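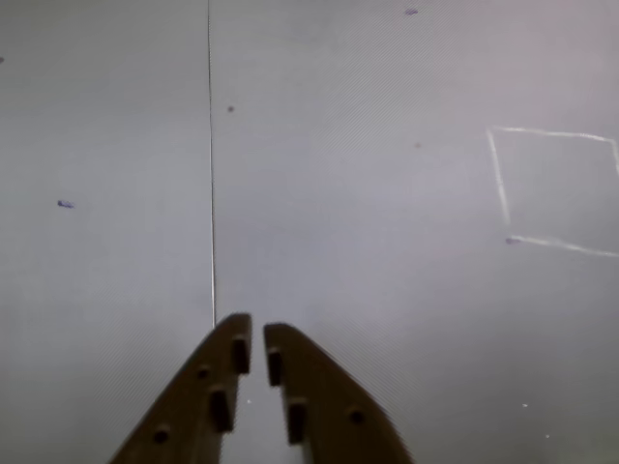

2025-11-03

Went to the heating talk at Farnside after all. Merja talked me into it by saying there would be soup, and there was soup, so I can't say I was lied to about that part.

The man from Hubmann had a chart. He said a house like ours can save 400 dollars over a winter with new seals on the windows and a thing called a Voris controller on the furnace. I asked what a house like ours meant. He said older, two floors, average use. I asked average compared to what, and he moved on to a question from the front. I have sat through enough of these to know that "can save" is doing a lot of work in that sentence. I can run a marathon, in the sense that no law prevents me.

Tapio had it put in back in July and is very happy with it. It was 90 degrees in July. What he is happy with, as far as I could work out, is the screen, which shows a green leaf when he is doing well. He told me his last bill was 313. I asked what it was the year before and he said higher. How much higher? He'd have to look. I like Tapio but he'd be happy with a brick if it had a leaf on it.

When I got home I dug out my own bills from the drawer. The worst month last winter was 355, and that was the month Raimo stayed with us and took those half-hour showers, with the bathroom window open to let the steam out. The month after he left it dropped by almost 100. So there is one energy measure I can vouch for, and it cost me a bus ticket.

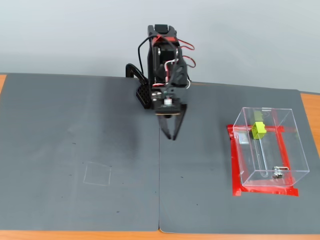

Black arm over the gray mats, wooden table underneath.

I did go over the windows with a candle before supper, the way my mother did. The flame leaned over at the landing window and by the back door, and stayed straight everywhere else. Two bad places. The Hubmann sheet says every window in the house "should be considered for treatment." Of course it does. I've never had a man selling hats tell me my head was warm enough.

Venla called while I was at it and said I was being stubborn, that everyone on Hendommont Street is getting it done and there's a discount if enough houses sign up. I said that's the part I don't care for. If it's a good idea it ought to be a good idea for one house. She said that isn't how discounts work, and she's right, and it annoyed me all through the dishes. She also said the man was polite. He was very polite. He had my phone number written down before I'd finished my bread.

To be fair to him, and I am trying, the sample of seal he passed around was good stuff. It was thick and it sprang back when I pinched it. I could see putting that along the back door. I asked if I could buy just a roll of it and he said they sell it as part of the package.

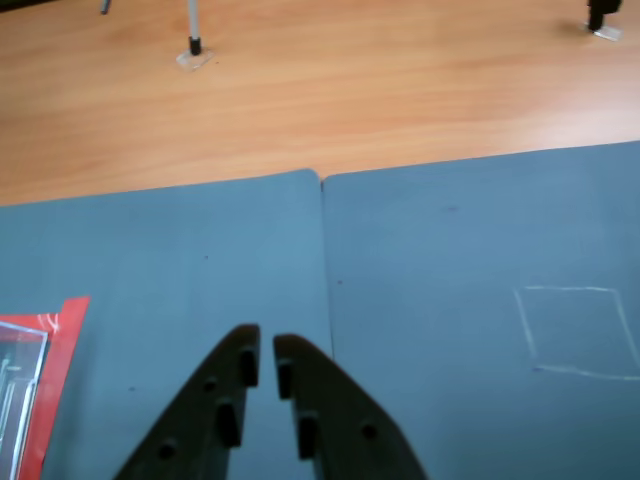 Where the two mats meet.

Vilja thinks the furnace itself is the real problem and that sealing anything first is silly. She has no chart, so I listened. She says to get the filter changed and have somebody look at the blower before spending on gadgets. When did I last change the filter? I'd rather not write it down. I went to check after supper and it looked like a felt slipper.

So: new filter tomorrow, and read the size off the old one first, I bought the wrong one last time. Draft strip for the back door and the landing from the hardware store. Then leave everything else alone for a month and see what the bill says, same thermostat setting, no houseguests. If it comes in under last year's I'll tell Tapio, and he'll say it was the mild weather. He might have a point there.

Need to return Merja's soup container. Also she left her gloves here, or someone did, gray ones.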